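Hi all,

Progress note on the Wonau bathroom range, 2 Sep 2018

Well, we've got further than I dared hope in May! The soap dish and the tumbler are signed off, and the toothbrush holder is nearly there (Janssen sent the third sample back with a much better drain hole, so no more sludge in the bottom). Of the 76 households on the Tetbridge trial, 34 have returned their forms so far, and most of them like the rounded corners for wiping down.

The bin is still my headache. The lid shuts too hard and the soft-close part from Ralwood adds more to the price than I'd like, so Sihan Xue is getting a quote for a simpler hinge.
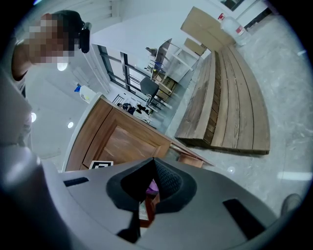

Will the bin be ready to go on sale with everything else?
Probably a bit later. The new hinge needs nine weeks from order, so I'd sooner launch the other pieces first and let the bin follow.

Money-wise we're fine. I've spent less on samples than planned and would like to move what's left into packaging, if you're happy with that – the white pieces scuff badly in plain card and I want a paper sleeve round each one. Colours stay at white and grey for now. I'll send the five remaining drawings over once Sihan has checked the sizes.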